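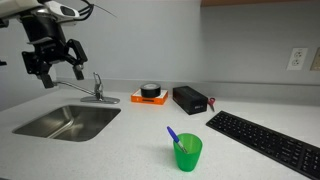
シンクとレバー式の水栓

ニルトモント証拠品保管センター 施設公開の見学報告

2025年12月10日 文:編集部
シェア 70 コメント 3

ニルトモントの証拠品保管センターが、年に一度の施設公開を実施した。対象は県内の弁護士、報道関係者、法学系の学生、近隣住民で、事前申込制である。編集部は午後の回に参加した。以下は受付から廃棄待ち区画までの見学順に沿った記録で、刑事手続の制度論には立ち入らない。説明は当日の口頭説明と配布資料によった。施設内は撮影禁止、録音も不可で、筆記のみ認められた。

入館手続

受付は正面の自動扉を入って左側にある。身分証の提示、携帯電話と金属類の預け入れ、入館簿への記入の順で進む。入館簿には氏名、所属、入館時刻を書き、退館時刻は係員が書く。来館者用の名札には番号だけが印字されており、入館簿の番号欄と対応している。名札は退館時に回収し、回収漏れがあるとその日の施錠手続を完了できない運用だという。

見学は少人数の班に分かれ、各班の先頭と最後尾に1名ずつ、計2名の職員が付いた。班を離れて行動することはできず、手洗いも職員の同行が必要になる。公開日に限った措置で、通常業務で訪れる弁護人や捜査員には別の動線が用意されている。

建物は本棟とカブレラ棟に分かれる。本棟には受入室、封印室、一般保管庫、閲覧室があり、カブレラ棟には冷蔵・冷凍保管庫と電子機器の保管室がある。両棟は屋根付きの渡り廊下でつながり、その両端に扉がある。片方の扉が閉まって施錠を検知するまで、もう片方は開かない。班全員が廊下に入るまで待つので、移動には思いのほか時間がかかった。

受入室

警察署から搬送された証拠品は、まず受入室の窓口に置かれる。窓口は二重のガラス戸になった受渡箱で、搬送者側と受入側の戸が同時に開くことはない。大型の品には別に搬入口がある。

受入時の照合項目は、事件番号、品目番号、品名、数量、封印番号、搬送者の所属、受渡時刻である。職員は送付票の記載を読み上げ、もう1名が現物の表示を見て復唱する。不一致が見つかった場合、その品は受け入れずに保留棚へ置き、送付元に照会する。保留棚は受入室の内側にあるが、台帳上は未受入の扱いになる。万一の紛失や破損について、責任がどちらに帰属するかという質問が参加者から出た。回答は「保留棚に置いた時点で保留票を作成し、双方が署名する。保留中の物理的な管理責任はセンターが負う。記載内容の正確性については送付元が負う」というものだった。

不一致で多いのは数量と品名の表記だという。たとえば衣類を「上衣一式」とまとめて書いた送付票に、封印袋が複数付いてくることがある。センターでは封印単位で品目番号を振るため、一式という書き方を認めていない。書き直しは送付元が行い、センターの職員は送付票に手を入れない。訂正印の位置まで定めた記載要領が各署に配られているが、異動の時期には差し戻しが増える。2月の研修で毎年同じ説明をしている、と担当者は述べた。

封印と再封印

封印室では封印袋の実物見本を手に取ることができた。袋は透明で、開口部に接着帯がある。いったん貼り合わせてから剥がすと、接着帯に文字が浮き出る。切り取り線の外側に封印番号が印字され、同じ番号の控え片が付く。控え片は袋に封入せず、送付票の所定欄に貼る。

鑑定や閲覧で開封した後は、元の袋を捨てない。開封済みの袋を内容物とともに新しい袋に入れ、新しい封印番号を付ける。開封と再封印を重ねると袋は入れ子になり、外側から見える番号が常に最新となる。袋の内側に残った旧番号をたどれば、台帳がなくても開封の順序を再現できるという理屈である。実際には、鑑定を3回受けた品で内袋がかさばり、規定の箱に入らなくなった例がある。この場合は旧袋だけを別の袋にまとめ、枝番を付けて同じ箱の隣に置く。

封印袋を開ける位置にも決まりがある。接着帯の側は開けず、反対側の底辺を切る。前の封印が剥がされていないことを後から確認できるようにするためで、切る前に接着帯の状態を記録する。鋭利な物は硬質の筒に入れてから袋に納める。液体は漏出試験済みの容器に限る。紙袋は生物試料が付着した衣類に使い、密閉袋は使わない。湿気がこもると試料が劣化するからで、受入時に湿り気が認められた衣類は乾燥庫に回される。乾燥庫は扉ごとに施錠でき、一つの庫内に複数の事件の品を入れない。使用後は清掃記録を付け、次の品を入れる前に別の職員が確認する。

当日はここで参加者向けの実習があった。配られた未使用の袋に厚紙を入れて封をし、番号を票に転記して、隣の参加者が照合するという内容である。編集部の班では転記の誤りが2件出た。いずれも末尾の数字の取り違えで、照合で見つかった。職員によると、手書き転記を残しているのは停電時の手順を維持するためで、平常時は読取機を使う。

台帳システム

証拠品の所在管理にはVimariという台帳システムが使われている。各品目に二次元コードのラベルを貼り、移動のたびに読取機で「品」「場所」「職員証」の順に読む。順序を違えると受け付けない。記録は追記のみで、上書きも削除もできない。誤って読んだときは取消の記録を追加し、元の記録と並べて残す。取消には理由コードと、別の職員の承認が要る。

画面の表示例が資料に載っていた。1件の証拠品につき、受入、棚入れ、鑑定への搬出、返戻、再封印、閲覧、棚入れという具合に行が並ぶ。各行に時刻、場所コード、職員番号がある。裁判所に提出する保管経過書はこの行を印字したもので、空白の時間帯があれば行と行の間に所要時間が表示される。棟間の移動には標準時間が設定されており、それを超えると理由の入力を求められる。

前身の紙台帳からの移行は段階的に行われた。現在も古い事件の一部は紙台帳が正本で、Vimariには索引情報しか入っていない。索引だけの品目は画面上で色が変わる。質疑では、紙の期間の経過記録が公判で争われた場合の対応を問う声があった。センター側は、紙台帳の原本を提出し、移行時の照合記録を添えると答えた。照合記録そのものの保存期間については、規程を確認して後日回答するとのことで、その場では示されなかった。

権限の設定にも触れておく。棚入れと搬出の権限は分けられており、1人が両方を持つことはできない。少人数の当直時には例外が必要になるため、期限付きの権限を責任者が付与する。付与と失効も同じ台帳に残る。外部の鑑定機関の職員は閲覧権限しか持たず、搬出先での受領は先方の読取機で記録される。

一般保管庫

一般保管庫は電動の移動棚で、通路は一度に1列しか開かない。見学者は入口の線から先へ進めず、職員が棚を動かす様子を見る形になった。棚の番地は列、連、段の組み合わせで、事件番号とは連動していない。空いた番地に順次入れるため、同じ事件の品が離れた棚に置かれることも多い。事件ごとにまとめる方式に比べて探す手間は増えるが、棚の見た目から内容を推測されにくく、空きの無駄も少ない。

棚卸しは全数と抽出の2種類がある。抽出では、台帳から選んで棚の現物を見る方向と、棚から選んで台帳を見る方向の両方を行う。直近の抽出では1,000点を対象とし、番地の相違が3点あった。3点とも同じ段の隣の番地に入っており、品の欠落はなかった。相違の発生時期は、読取記録と入退室記録を突き合わせて絞り込んだという。原因は、箱を抜いた後に隣の箱が倒れ込み、戻すときに位置がずれたことと推定されている。対策として段ごとに仕切り板が追加された。

現金、貴金属、薬物、銃器は一般保管庫に置かない。それぞれ専用の区画があり、見学経路から外されていた。説明があったのは入室条件だけで、権限を持つ2名がそろわないと解錠しない。薬物は受入時と搬出時に総重量を量り、袋込みの重量で前回値と比べる。許容差を超えた場合は搬出を止めて責任者に報告する。許容差の数値は公表していない。

カブレラ棟

カブレラ棟の冷蔵・冷凍保管庫は、扉の外から温度表示を見るだけの見学だった。庫内の温度は連続記録され、設定範囲を外れると警備室と当直者に通報が行く。扉の開放時間にも上限があり、作業者は取り出す品の番地を控えてから扉を開ける。予備の庫が1台常に空けてあり、故障時はそこに移す。移動した品は通常の移動と同じように1点ずつ読み取る。急ぐからといって箱単位の一括処理はできない仕様で、過去の故障時には全点の読取に夜通しかかったという。一括処理の追加を求める意見が現場から出ているが、採否は決まっていない。

非常用電源の試験は定期的に行われる。切替時の瞬断で温度記録計の時計がずれた事例があり、それ以後は記録計に独立した電池を付けた。ずれていた期間の記録は補正せず、ずれの幅を注記したうえで元の値のまま保存している。

電子機器の保管室では、電波を遮る袋と箱の説明があった。押収時に電源が入っていた端末は、遠隔での消去を避けるため遮蔽した状態で搬送される。ただし遮蔽された端末は基地局を探して電池を消耗しやすい。遮蔽箱には給電用の端子があり、鑑定の順番を待つ間も電源を維持できる。電源を落とすか維持するかは押収した側の判断で、センターは受入時の状態を変えない。給電中の箱は他の区画と離して置き、煙感知器を増設している。電池の膨張が認められた端末は、送付元に連絡のうえ耐火の容器に移す。

複製データの扱いは現物とは別の規程による。原媒体は封印して保管し、解析は複製に対して行う。複製のハッシュ値は作成時に記録され、閲覧や提出のたびに再計算して照合する。値の記録先もVimariだが、データ本体は載せていない。弁護側に複製を交付する場合は、交付媒体にも封印番号を付け、返却か廃棄の報告を求める。報告の未着が何件あるかという質問には、件数を集計していないとの回答だった。

搬送の委託

本棟とカブレラ棟の間はセンター職員が運ぶが、遠方の鑑定機関への搬送はUmbyに委託されている。委託範囲は施錠した搬送箱の輸送に限られ、箱の開閉はできない。鍵は発送側と受領側が持ち、運転者は持たない。車両の位置は記録されるが、リアルタイムの監視はセンターの業務に含まれず、遅延の連絡を受けて対応する。

搬送箱の外側には事件番号も品名も書かれない。箱の番号だけがあり、中身との対応はVimariで確認する。途中で車両の故障が起きたときは、箱を代替車両に積み替える。その際は運転者2名が箱番号を読み合わせ、積替票に署名する。積替票の書式見本が展示されていたが、箱の封印番号の欄が小さく、手袋をした手では書きにくそうに見えた。

閲覧室

閲覧室は弁護人と検察官が証拠品の現物を確認する部屋で、予約制である。机は一方向に並び、正面に職員席、天井に記録用のカメラがある。閲覧者は私物のペンを持ち込めず、備え付けの鉛筆を使う。開封が必要な場合は職員が行い、閲覧者は位置と方法に異議を述べることができる。異議があれば作業を止め、経過票に記載する。写真撮影は申請により認められるが、照明を当てる角度や物差しの置き方は職員に口頭で指示することになっている。

予約の取り方について、出席した弁護士からいくつか要望が出た。空き状況が電話でしかわからないこと、午前の枠が短いこと、同じ事件でも品目ごとに申請書が要ることの3点である。センター側は、空き状況の公開を検討中とし、申請書については一覧表の添付で代える運用を試行していると説明した。試行の対象は一部の事件に限られる。午前枠の延長は、開庫手続と人員の都合で難しいという回答だった。

還付と廃棄

裁判が確定した後の品は、還付、没収、廃棄、保存延長に分かれる。処分の指示は検察庁から書面で届き、センターは指示がない品に触れない。確定から指示までに間が空く品が多く、一般保管庫を圧迫している主因はここにある。資料には保管年数別の内訳がなかったため質問したところ、集計はあるが公表の承認を得ていないとのことだった。

還付は所有者本人か代理人への手渡しが原則になる。窓口で封印の状態を確認し、開封して中身を見せ、受領書に署名を得る。受取に来ない場合は通知を繰り返し、公告の手続に移る。自転車や大型家電では、保管中の劣化を理由に受取を断る例もある。受取を断るには所有権放棄の書面が要り、口頭では処理できない。

廃棄待ちの区画は金網で囲われ、廃棄指示書の番号が箱ごとに付いていた。廃棄は職員の立会いのもとで行い、方法は品種で異なる。紙と布は焼却、電子媒体は破砕、刃物は切断してから溶融する。性犯罪など被害者の私的な映像を含む媒体は別の箱に分けられ、破砕の前後で点数を照合する。この箱に触れる職員は指名制で、交代時にも引継票を作る。再審請求の可能性がある事件の生物試料については、廃棄の指示が出た後も照会の期間を置く。その長さは試料の種類と罪名の組み合わせで決まっており、早見表が壁に掲示されていた。

質疑から

最後の質疑は本棟の会議室で行われた。上に書いたもの以外の主な問答を記す。

職員による不正の防止策について。入退室、読取、カメラの記録は別々の系統で保存し、保守の委託先も分けている。抜き打ちの突合は外部の監査人が行う。不正の認定例があるかという問いには、公表済みの事案以外は答えられないとした。

災害時の優先順位について。人命が第一で、証拠品の搬出は計画に含めていない。浸水に備えて最下段は使わず、消火は品への影響が少ないガス系の設備を主とする。紙台帳の正本は耐火庫に入れる。

被害者が自分の品の所在を知る方法について。センターへの直接の照会は受け付けておらず、担当の警察署か検察庁を通す。照会があった事実も経過記録に残る。返答までの標準日数は定めていない。

見学者の定員は各回とも増やす予定がない。次回の申込要領はセンターの掲示と県の広報に載る。車での来場はできず、最寄りの停留所から徒歩になる。配布資料は持ち帰れるが、壁の掲示物の書き写しは早見表を含めて不可なので、本稿でも内容は省いた。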